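The Patient Hands of Kimmont

Teaching a machine to pick up what we throw away takes longer than you would think, and it starts with a person sitting in a chair.

The chair is an old office chair with one arm missing. Getachew Woldegiorgis sits on it sideways, because the missing arm gives more space for his elbow. In front of him there are two light metal arms, made to the same proportions as the arms of the robot on the other side of the room. When he lifts his left hand, the robot lifts its left arm. When he closes two fingers on a trigger, a gripper closes. He doesn't look at his own hands at all. He looks at a screen, where he sees what the robot's head camera sees, and he speaks very little.

"In the first week I was talking to it," he tells me. "Come on, a little more, a little more. Then I understood that I was only tired."

Kimmont is a small company with a narrow interest. It wants robots to tidy floors in places where many people pass: waiting rooms, storage rooms, the back side of shops. The work is called Stusteo inside the company, after a word that one of the founders made up during a long train journey and which, he admits, means nothing in any language. For the moment Stusteo is one robot with two arms, a carpeted room, and a list of tasks written by hand on paper. I visited them for three days, and on all three days the task was the same. Take the small trash from the carpet and put it in a plastic bag.

Why not a rigid bin? I asked this in the first hour, and I was not the first to ask it. Waldemar Sikora, who leads the project, has an answer prepared. A bin stands by itself and keeps its mouth open. If a robot can use a bin, he says, it can use a bin. A plastic shopping bag does nothing to help you. It falls closed, it sticks to itself, it turns around in the air when you move it, and light passes through it, so the camera sees the front and the back at the same time. "And still everybody has a drawer full of these bags at home," he says. "My mother has two drawers. So for me it is a real object."

Sikora came to robots from another side. He studied textile machines, and for nine years he worked at a firm called Urbańczyk, where he adjusted the parts that hold cloth while it is being cut. He likes to say that cloth taught him to be polite. You cannot force it, you have to wait until it lies how it wants to lie, and then you hold it in the right place. When he first saw a robot try to open a bag by a written program, he felt, he says, embarrassed for the robot. Every finger position was calculated. The bag was each time a little different from the calculation.

So at Kimmont they don't write the movement. They show it. The operator does the task with his own arms through the remote control, and the computer saves everything: the pictures from the cameras, the angle of each joint, the moment when each gripper opened or closed. One performance from start to finish is called a demonstration. When there are enough of them, a model is trained to look at the camera picture and guess what the operator would do next. On the morning I arrived, the counter on the wall screen said 1,034. Sikora doesn't like the counter and would prefer to cover it. He says that it makes people hurry, and a hurried demonstration teaches hurry.

What is a good demonstration? I expected a technical answer and got something closer to the advice of a piano teacher. Do not stop in the middle to think, because the robot will learn to stop in the middle. Do not make a beautiful movement which you cannot repeat. If you miss the object, don't hide it; go back calmly and take it again, so that the machine also learns how to go back. And change something small each time, the place of the trash or the side from which you come.

Woldegiorgis has his own rules in addition. He always decides which arm will hold and which arm will collect before he touches the controls. With one gripper he takes the rim of the bag and keeps it open. The other one is then free to go for the pieces on the carpet. He compares it to the way one holds a sack for somebody else during the harvest, when you feel in your wrists what the other person is going to throw. The difficulty is that here he is both people.
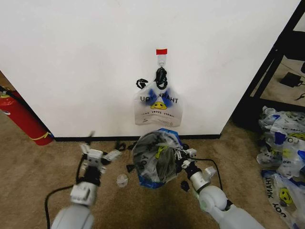
One bag hangs on the wall hook by its knotted handles while the right gripper holds another open by the rim. The left gripper is open above the carpet, with the small trash still to be collected.

I was allowed to try it, on the second afternoon, with the recording switched off. I have driven a car in a foreign city and I have cut the hair of my own children, and I was more nervous in the broken chair. The arms are lighter than they look. The problem is the distance. On the screen my gripper was exactly over a small piece of black plastic, and when I closed it, it closed on air. I was too high by the width of a finger. I came down, closed again and took a pinch of carpet. Woldegiorgis waited with great courtesy.

"Look at the shadow," he said. "When the gripper and the shadow meet, you are there."

With this advice I took the piece. Then I brought it to the bag and, because I was so pleased, I forgot my right hand and let it sink, and the mouth of the bag folded down. I had to put the piece back on the floor and begin from zero. My one success took longer than I would like to print. Woldegiorgis does the same in the time of a yawn.

There are people who doubt that this way of working can go far. A sales manager from Grakbridge, a company which sells cleaning equipment and was visiting on my last day, asked the obvious thing. If a man must do the job so many times to teach it, where is the saving? Sikora didn't argue much. He said that a child is also shown many times how to tie a shoe, and that one person's demonstrations can be copied to as many machines as you like. Then he said — and I liked him for it — that he does not know yet whether it will be enough for bags. For hard objects he is sure. For bags he will know more in January, when the next training is finished.

The present model, the one trained on the earlier recordings, I saw running by itself for one short session. It reached for the rim of a bag without any doubt, as Woldegiorgis does, with the same small turn of the wrist before closing. It was strange to recognize a person in that. The left arm went down to the carpet, took a piece of trash, dropped it, and went back for it calmly. On the next attempt both arms stayed in the air, a little apart, and nothing more happened until Sikora pressed the stop button. He wrote two lines in his notebook. Later he showed me what he wrote: the time, and the words "bag closed, it does not know that it may open it again."

They would have to show it that too. Woldegiorgis was already moving the chair back to its place. He asked Sikora on which side he should start, and Sikora said left, and then changed his mind and said right.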